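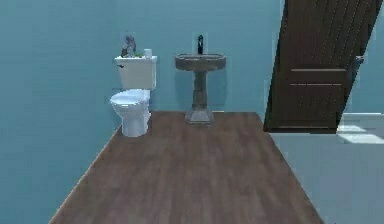 Small Rooms, Big Color

Blue first. That was Halima Garba's rule when she took on the 40 flats at Floletti — pick the smallest room, paint it the strongest color, see who complains. Three tenants did. Two have since asked for the same blue in the hall.

"People save the bold stuff for the living room and then chicken out," she says, halfway up a ladder, roller in hand. "A bathroom is four walls and a door. Paint it in June, repaint it in July if you hate it."

A white toilet helps. So does a plant, a bit of pottery, anything on a ledge that isnt a spare roll. Cheap, quick, done by lunch.

The whole job cost 2,130 in paint and brushes, most of it mixed at Kramer, where Efe Ajayi kept the recipe taped to the counter. Four coats in the worst rooms. Old plaster drinks it up.

Next is the stairwell. Garba wants green — a dark one, nearly bottle. Dalva Bragança on the top floor wants yellow and has said so, loudy, more than once. Samples go up at 9 a.m. and everybody gets a pencil.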